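Vortragsnotizen: Was der Zähler nachts erzählt
Strom sparen zu Hause, ohne dass die Familie auszieht
Volkshochschule, großer Saal, 23. Juli, Beginn halb acht
Dauer mit Fragen: 70 Minuten

Vor dem Start: Mikrofon testen, Wasser hinstellen, Zettel mit den Messprotokollen auf die Stühle legen. Türen noch fünf Minuten offen lassen, die Leute kommen bei dem Wetter direkt vom Schwimmbad oder vom Garten.

Begrüßung

Guten Abend, schön, dass Sie da sind, und das an einem Dienstag im Hochsommer, wo man ja wirklich auch auf dem Balkon sitzen könnte. Ich freue mich sehr. Als ich im Juni gefragt wurde, ob ich diesen Abend übernehme, habe ich zuerst gedacht: Wer will denn im Juli etwas über Strom hören? Im Winter, ja, da brennt überall Licht, da läuft der Trockner, da kommt die Abrechnung. Aber dann habe ich mir überlegt, dass der Sommer eigentlich die bessere Jahreszeit ist. Man hat den Kopf ein bisschen freier und schaut nicht schon mit schlechter Laune auf den Zähler.

(kurz warten, bis alle sitzen)

Ich fange mit einem Geständnis an. Unser eigener Haushalt hat im vorletzten Jahr 2702 Kilowattstunden verbraucht. Wir sind zu zweit, wir haben keine Sauna und kein Aquarium, und ich habe mich immer für einen sparsamen Menschen gehalten. Ich bin die, die hinter den anderen herläuft und das Licht ausmacht! Und dann stand da diese Zahl, und ich habe sie bestimmt dreimal gelesen, erst ohne Brille und dann mit.

(Frage in den Saal: Wer kennt seinen Jahresverbrauch? Hände heben lassen. Es melden sich meistens wenige, bitte freundlich bleiben, ich wusste meinen ja auch jahrelang nicht.)

Teil 1: Die Grundlast

Das Wort klingt nach Kraftwerk, gemeint ist aber etwas ganz Häusliches. Grundlast ist das, was bei Ihnen durch den Zähler läuft, wenn Sie schlafen. Der Kühlschrank gehört dazu, der Router, die Uhr am Backofen, der Fernseher, der auf sein Signal wartet, das Telefon in der Ladestation und manches, was man längst vergessen hat. Bei uns waren es 60 Watt. Das hört sich nach einer alten Glühbirne an, und genau so dürfen Sie es sich auch vorstellen: eine Glühbirne im Keller, die niemand braucht und die das ganze Jahr über brennt, an Weihnachten genauso wie im Urlaub.

Rechnen wir das einmal zusammen durch. (an die Tafel gehen, groß schreiben, die hinten sehen sonst nichts) 60 Watt mal 24 Stunden mal 365 Tage, geteilt durch tausend. Das ergibt 525,6 Kilowattstunden im Jahr. Fast ein Fünftel von unserem ganzen Verbrauch! Da ist der Kühlschrank drin, den wollen wir natürlich behalten, ich komme gleich noch auf ihn.

Wie misst man das nun zu Hause? Abends vor dem Schlafengehen gehen Sie zum Zähler und schreiben den Stand mit allen Nachkommastellen auf, dazu die Uhrzeit. Morgens, bevor irgendjemand Kaffee kocht, gehen Sie wieder hin. Differenz durch Stunden, mal tausend, und Sie haben Ihre Grundlast in Watt. Wer einen älteren Zähler mit Drehscheibe hat, braucht etwas mehr Geduld und nimmt lieber zwei Nächte. Und sagen Sie bitte im Haus Bescheid. Bei meinem ersten Versuch ist nachts die Spülmaschine gelaufen, mit Zeitvorwahl, ganz ordentlich eingestellt, und ich habe am Morgen vor dem Ergebnis gestanden und an einen Defekt geglaubt.

(Pause, Schluck Wasser)

Teil 2: Steckdosenleisten und warum sie geschaltet sein sollten

Jetzt kommen wir zu meinem Lieblingsthema, und ich weiß, dass das ein merkwürdiges Lieblingsthema ist. Eine Leiste mit Schalter ist für mich das einfachste Werkzeug im ganzen Haushalt. Sie brauchen keine App und kein Passwort. Sie drücken drauf, und der Fernseher, die Musikanlage und der Drucker sind vom Netz.

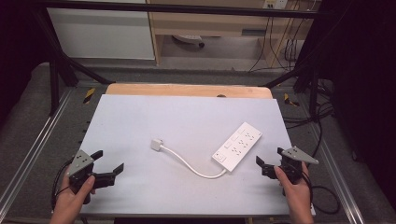 Wichtig ist, wo die Leiste liegt. Hinter dem Schrank nützt der schönste Schalter nichts, das habe ich selbst ausprobiert, und zwar vier Jahre lang. Legen Sie sie so, dass Sie im Vorbeigehen herankommen, mit der Hand oder meinetwegen mit dem Fuß, wenn es ein Modell mit Fußschalter ist. Bei uns liegt sie jetzt neben dem Fernsehschrank, ein bisschen sichtbar, und nach zwei Wochen hat sich kein Besuch mehr daran gestört. Ich selbst habe etwas länger gebraucht.

Teilen Sie die Geräte nach Gewohnheiten auf. Was immer gemeinsam benutzt wird, kommt zusammen an eine Leiste. Der Router bekommt seinen eigenen Platz in der Wand, sonst schaltet irgendwann jemand den Fernseher aus und im Kinderzimmer bricht die Welt zusammen. Festplattenrekorder sind auch so ein Fall, wenn sie nachts noch etwas aufnehmen sollen. Tintenstrahldrucker bitte erst am Gerät ausschalten und danach an der Leiste, viele fahren ihren Druckkopf sonst nicht in die Ruheposition, und dann trocknet die Tinte ein.

Zur Sicherheit, und da werde ich jetzt einen Moment streng: keine Leiste an die nächste Leiste hängen. Heizlüfter, Wasserkocher und Waschmaschine gehören direkt in die Wandsteckdose. Auf der Leiste steht, welche Leistung sie insgesamt verträgt, meistens auf der Unterseite und meistens sehr klein. Wenn ein Stecker warm wird oder sich etwas verfärbt hat, kommt die Leiste weg, auch wenn sie noch funktioniert. Und bitte nichts darüberlegen, keine Decke, keinen Teppich, keinen Wäscheberg.

(Hier kommt fast immer die Frage nach dem Blitzschutz. Kurz antworten: Eine Leiste mit Überspannungsschutz hilft ein wenig, bei Gewitter ist Ziehen sicherer. Rest auf die Fragerunde verschieben, sonst sitzen wir um zehn noch da.)

Teil 3: Messen, Gerät für Gerät

Ein Messgerät für die Steckdose müssen Sie nicht kaufen. Fragen Sie in der Bücherei oder bei der Energieberatung, vielerorts kann man eines ausleihen. Ich habe heute zwei dabei, eines von Grotik und eines von Stollska, beide dürfen nachher herumgehen. Das von Grotik hat die größere Anzeige, was ich mit zunehmendem Alter zu schätzen weiß. Das von Stollska merkt sich die Werte, auch wenn man es herauszieht, und das ist hinter einer Kühl-Gefrier-Kombination Gold wert, da kniet man nämlich nicht gern.

Beim Kühlschrank genügt ein kurzer Blick aufs Messgerät nicht. Er springt an, ruht sich aus, springt wieder an. Lassen Sie das Gerät 48 Stunden stecken und teilen Sie den Wert dann durch zwei. Schreiben Sie dazu, wie warm es in der Küche war, im Juli kommt natürlich etwas anderes heraus als im Februar. Unser alter Jornard, den wir noch aus der ersten Wohnung hatten, brauchte ungefähr das Doppelte von dem, was ich ihm zugetraut hätte. Wir haben ihn noch einen Sommer behalten, aus Anhänglichkeit, und dann hat die Vernunft gesiegt. Ein bisschen vermisse ich sein Brummen.

(Wenn Zeit ist: die Geschichte mit dem Zweitkühlschrank im Keller erzählen, in dem nur Senf und zwei Flaschen Sekt standen. Wenn es nach acht Uhr zwanzig ist, weglassen.)

Ein paar Dinge kosten gar nichts. Sieben Grad reichen im Kühlschrank, minus achtzehn im Gefrierfach. Abtauen, sobald sich eine Eisschicht bildet. Die Waschmaschine voll machen und bei normal verschmutzter Wäsche auf dreißig Grad stellen, einmal im Monat darf es heißer sein, damit sie innen sauber bleibt. Das Ökoprogramm läuft länger und braucht trotzdem weniger, das glaubt man erst, wenn man es gemessen hat. Und der Deckel auf dem Topf, ja, das hat schon meine Großmutter gesagt, und sie hatte recht.

Teil 4: Die Familie

Vielleicht der schwierigste Teil des Abends. Ich habe am Anfang Zettel geschrieben. Überall hingen Zettel, am Fernseher, an der Kaffeemaschine, im Flur. Es hat nichts gebracht außer schlechter Stimmung. Besser ging es, als das Messgerät einfach auf dem Küchentisch lag und jeder einmal messen durfte, was er wollte. Auf einmal wurde gewettet, wie viel der Toaster zieht. Fangen Sie mit einem Zimmer an und lassen Sie den anderen ihre Lieblingsgeräte. Wer abends gern eine kleine Lampe brennen lässt, soll sie behalten, mit einer LED darin kostet das im Jahr weniger als ein Eisbecher bei Sánchez am Markt.

(Lacher abwarten, die meisten kennen die Eisdiele)

Zum Mitnehmen

Auf Ihrem Stuhl liegt ein Messprotokoll. Oben tragen Sie die beiden Zählerstände der Nacht ein, darunter ist Platz für einzelne Geräte. Die Rückseite ist frei für Notizen oder den Einkaufszettel, das sehe ich nicht so eng. Wer mag, bringt das ausgefüllte Blatt zum nächsten Termin mit, dann schauen wir gemeinsam darauf und rechnen nach.

Fragerunde. Messgeräte herumgeben und am Ende wieder einsammeln! Saallicht und Beamer ausschalten, Schlüssel zurück an die Pforte.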